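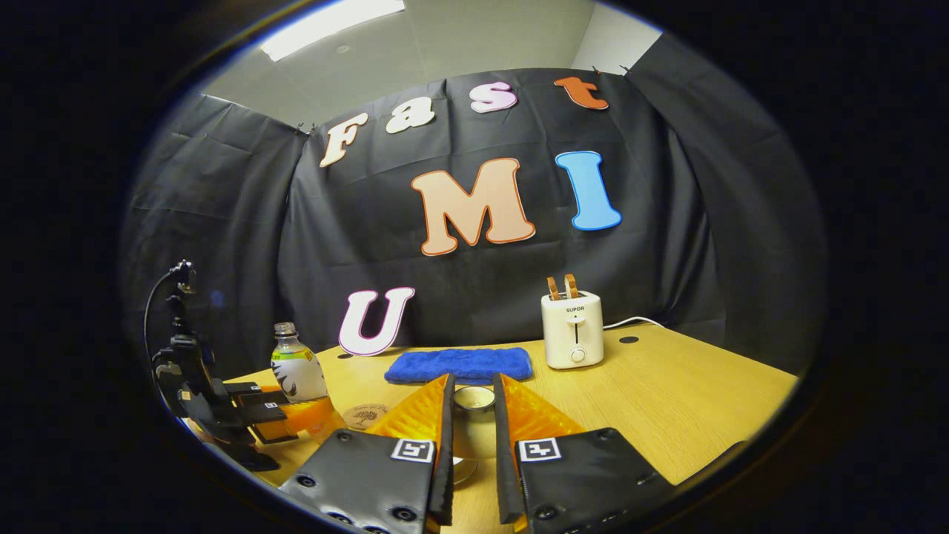 Breakfast gets the worst table in the house. That was my hunch when I picked a topic for the second-year Domestic Interiors unit at Rornthorpe, and it came out of living in a share house where four people tried to eat off one small bench every morning. I wanted to find out how a small table can hold a whole breakfast (making it as well as eating it) without the usual shuffle of lifting one thing to reach another. I called the project Fikre, after the street our house is on. Most of the trouble shows up on any small wooden table with a toaster on it, and ours is no exception: the white SUPOR has two slices standing up out of the slots, and its cord heads off to the right straight across the tabletop, through what would otherwise be a perfectly good spot for a plate. So the cord became my first research question, and I'm still a bit obsessed with it.

Fikre: laying out a breakfast table for people in a hurry
Ffion Mostyn
Domestic Interiors 2, Rornthorpe

What I set out to do

The unit brief asked for an everyday domestic task, observed properly and then improved using only things the household already owns. No new furniture and no buying organisers. I loved that rule. It kills off the easy answer (a bigger table) and it means whatever you come up with can be tried by anyone the next morning.

I had two questions to begin with:

Where do things end up on a small table during breakfast, as opposed to where people put them at the start?
Can one layout work for both the person making toast and the person already eating?

A third one crept in halfway through, about wiping up, and it ended up being my favourite part of the whole project.

Who took part

Eight households kept a breakfast log for me. Three were share houses, two were couples, two were families with primary school kids, and one was my nan, who lives alone in Zarnholm and has very firm opinions about marmalade. Everybody filled in a one-page sheet with an outline of a tabletop on it and drew where things were at the start and at the finish. By the end of September I had 119 sheets back, which is far more than I'd hoped for, and several had jam on them.

I also did my own layouts in the Puvanar room at college. I used a basic kit: toaster, bottle of water, coaster, folded cloth, saucer, and then plates, mugs and spreads added as each layout needed them.

What the logs showed

The toaster hardly moves. I expected that, but I didn't expect how much everything else arranges itself around it. On nearly every sheet the toaster was drawn first and darkest, usually in the spot nearest the power point, and the rest was squeezed in afterwards. People think of it as part of the building.

Drinks wander the most. A bottle or a mug would start at the back left and finish front and centre, often right on the edge. On a table with rounded sides this is worse, as the corner you think you have isn't there. One of the dads in the family group wrote "where is the corner" on his sheet with an arrow, and I have quoted him in every presentation since.

Coasters were the surprise. Nearly every household put one out and hardly anyone used it for long. The drink goes on the coaster at the start, gets picked up, and comes back down wherever there's a gap. By the end the coaster is holding a knife, or a lid, or a crust.

The cord split people into two camps. Some ran it behind everything and lost reach, so the toaster sat hard up against the wall. Others let it cross the table and worked over the top of it. The second camp reported more bumps, and also said they didn't mind, which I found hard to believe until I noticed I do exactly the same thing at home.

Layouts I tried

Layout A: everything at the back

Toaster in the centre at the back, drinks to the left, spreads to the right, whole front half clear for plates. It looks wonderful, like something out of a catalogue. It lasts until the first person wants butter and reaches over warm toast to get it. I gave it four breakfasts and then gave up.

Layout B: toaster to one side

With the toaster pushed to the power point side, the cord drops away at the edge and never crosses the eating area. This was the best layout for one person by miles. Nan took to it straight away. With two people it gets lopsided, and whoever sits on the toaster side ends up as the unpaid toast cook for the household. (My housemates thought this was fine. I was on the toaster side.)

Layout C: the strip

Layout C is the one I'm recommending, and I was so pleased when it started to work! You leave a strip 300 mm deep along the front edge for plates and nothing else. Behind it, the toaster goes right of centre with the lever side facing the person who is standing. The cloth goes folded beside the toaster on the left, and the bottle and coaster go further left again. The cord leaves to the right, low and flat, with nothing put down on top of it or beyond it.

The reason it holds up is that the cord side becomes a place where you don't put things. In the other layouts the cord was an annoyance to be worked around. Here it marks off the end of the usable table, and people seemed to pick that up without being told. On the sheets from the last fortnight, the area past the cord was left blank almost every time.

The cloth

I said wiping up was my favourite part, so it gets its own section.

In most of the logs the cloth lived at the sink. Crumbs were dealt with at the end, in one go, or not at all. I started leaving a folded microfibre cloth on the table during breakfast as an experiment, mainly to see if it would get in the way. It takes up a decent bit of room, especially a thick plush one folded into a pad, and I fully expected to cut it.

People used it constantly. They wiped under the plate when they moved it, they wiped the knife side of the spread jar, and one share house used theirs as a landing spot for a bottle when the coaster was full. The finishing sheets were noticeably tidier in every household that tried it. One of the families kept going after the project ended, and the younger kid has apparently claimed the wiping as her job.

A bright colour helped too. I tried a beige cloth and a royal blue one on pale wood, and the beige one kept disappearing under other things. The blue one you could find with half an eye open. My tutor asked if I could prove that and I can't, as I only swapped colours in one household, but I'd love someone to test it properly.

A few rules about the cloth that came from trial and error:

Fold it into a pad, with no loose corners trailing towards the toaster.
Leave a gap of a hand's width between it and the toaster, and more if the toaster is on.
Put it back folded. A scrunched cloth takes up twice the room and everyone is suddenly less keen to touch it.

The saucer

Small things on saucers deserve a mention. I'd been treating the saucer as a bit of decoration, something to make the table feel like a meal. In the strip layout it turned into a boundary marker. With something short and white sitting on a glass saucer near the front, people put their plates to either side of it and left the middle open for passing. Take it away and the plates drift together. I tried a jam jar in the same spot and it got picked up and moved too often to do the job, so it needs to be something that stays put through the meal.

Glass was a good choice over a patterned one as well. You can see the crumbs through it and you know when to wipe.

Problems and things I'd change

The outline on my log sheet was a rectangle. Several households had round or curved tables and just drew over the top of it, so comparing positions near the edges is guesswork for those. I should have asked for the table shape first and drawn individual outlines.

I didn't record who was left-handed. Two people told me afterwards that Layout C felt backwards. It can be flipped, as long as the power point allows, but I only tried the flipped version once.

Some tabletops have holes in them, for cables or fixings or whatever they were once used for, and crumbs go straight in. I hadn't planned for that at all. Turning the table so the holes sit behind the plate strip helps a fair bit. So does a coaster over the top, though then you've lost your coaster.

I also never looked at a four-slot toaster. Every household in the study had two slots, which probably says something about the size of kitchens in Zarnholm, and I suspect the strip would need rethinking for anything larger.

What's next

I'm carrying Fikre on into the next unit with lunch boxes, meaning the packing of them on the same small table while breakfast is still going. Three of the households have already said yes to another round of sheets. I've redrawn the log with a blank space where people sketch their own table edge, plus a tick box for left-handers, and Nan has asked for a separate column for marmalade, which she is getting.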